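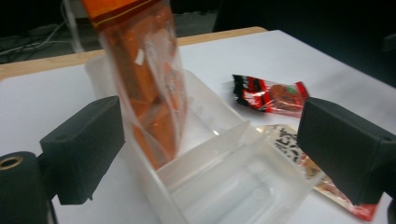 Trimming demos before you train

I put this off for months, and then it took me an afternoon, so let me save you the months. We collect with hand-held grippers, and our first policy kept freezing over the bin. Bongani Sibiya guessed the pauses in our demos were to blame - people stop and think before they let go, and the policy learns to stop too!

What you need: your episodes, the gripper width logged at every step, and a script that can drop steps.

First, plot the width for 30 episodes and just look at them. Ours had long flat stretches right before release.

Next, mark any stretch where neither the width nor the pose changes. Leave the 2 steps on either side alone (I cut those the first time and the motion got jumpy).

Then trim all the episodes the same way. We had 800, and the script chewed through them while I ate lunch.

Now retrain with 3 seeds and keep everything else fixed. Gijs Kramer ran ours on Werkance, and the freezing over the bin mostly went away. Crinkly bags still gave us trouble - the policy lets go a bit early on those, and trimming didn't touch that.

Keep the untrimmed episodes in their own folder. You will want them back.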